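Chapter 8
Comparing Grippers by Hand

Before a gripper is bolted to an arm, it can be tested without one. The tester holds the tool, closes the fingers on an object, lifts it, and sets it down somewhere else. A test like this leaves out the motors and the planning software, so most of what goes wrong can be traced to the fingers, the linkage, or the person holding them. This chapter uses hand-held tests throughout. The arm comes back in the next one.
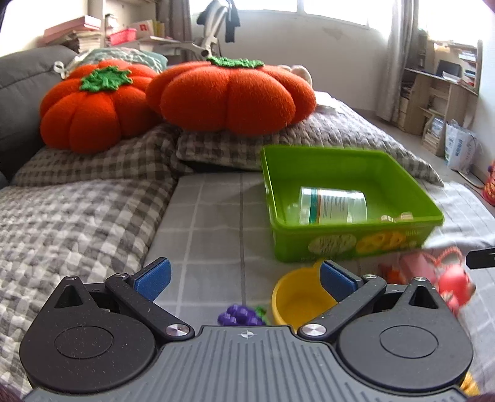
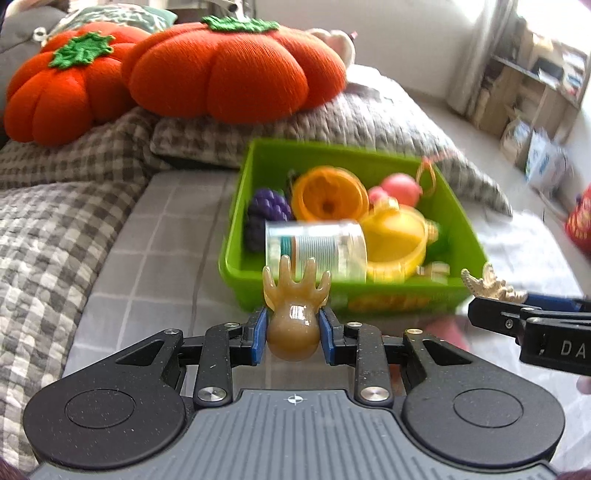
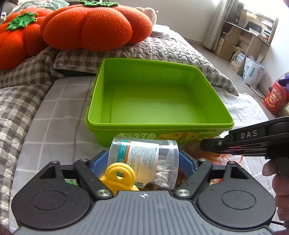

Two-finger linkage grippers with soft pads, small household objects, and a green plastic box on a bed.

Many students expect testing to start on a hard, level bench with machined blocks. Blocks are useful for measuring grip force, and Section 8.4 uses them. They tell you very little about how a gripper handles a home. A mattress gives when you press on it, so an object can sink away from the fingers as they come down. Bedding folds up and gets pinched along with the object. A toy may be wide at one end and narrow at the other, and a container on its side can roll if one finger touches it early.

Folke Brekke, who ran the bench program at Itasside for many years, kept two sets of results for every gripper. One came from the bench and the other from what he called the soft table, a cot mattress laid over a door. He did not average them. A gripper that scored well on the bench and poorly on the soft table usually had fingers that were too thick at the tip to get under an object. The reverse case was less common and tended to point to play in the joints.

What is being compared

A comparison needs one thing to change while the rest stays fixed. In practice this is harder than it sounds. If you swap the finger pads and the camera mount on the same Saturday, the results cannot be assigned to either. The same problem comes up when two people share the testing. In the exercises for this chapter, each tester uses every gripper on every object, and the order is shuffled.

Four items can be varied in the tests that follow:

Pad material and shape
Linkage length
Camera position relative to the fingertips
The tester

The last item is often left out of student reports. Paraskevi Pappas and Makis Vlachopoulos each ran 100 picks with the same Moschos gripper and the same objects. Pappas dropped 8. Vlachopoulos dropped more than twice as many, nearly all of them during the first part of the session. When he repeated the set after lunch, the difference was small. Practice has to be finished before counting begins.

What counts as a pick

Write the definition down before the first trial. In this book, a pick is complete when the object has been lifted clear of the surface, carried to the box, and released inside it. An object that lands on the rim and falls in is recorded separately. An object that is lifted together with a fold of blanket is a failure, even if it reaches the box. Charalambos Athanasiadis argues for a looser rule in which any object that ends up in the box is a success. His rule is easier to apply from video, and Exercise 5 asks you to score one session both ways.

How many trials are enough depends on how close the grippers are. For two designs that differ clearly, 100 trials each will usually show it. The Dremia comparison in Section 8.3 used 200, and two of its pad materials still could not be separated.

Section 8.1 begins with the pads.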